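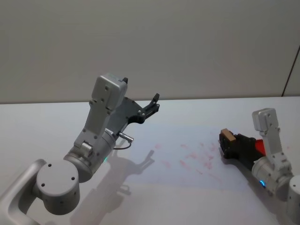 Cleaning a White Work Table: Project Report, Clandwood

Our project compared two ways of cleaning a white tabletop used for shared work. We wanted a routine that a student could finish between sessions without moving the table away from the wall.

We kept a log through August. It has 319 entries, and 300 of them were complete enough to use. Of those, 189 mention a stain and the rest mention only dust. Each cleaning was limited to 6 minutes. Kodier cloths were used with plain water, and Firevo pads with dish soap.

The cloths were enough for dust. Reddish and pink marks were harder to deal with, and our log did not record what had caused them. Next time the form should ask for this. It should also ask which part of the table was marked.
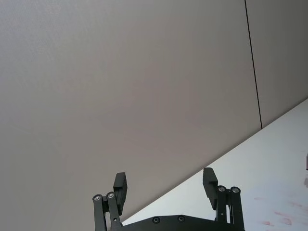 Kárason objected to the 6-minute limit in the review, saying that soap needs time to sit on a stain and that the pads were never given a fair test. We agree that the limit favored the cloths. The second round will time the soaking and the wiping separately, using the same table.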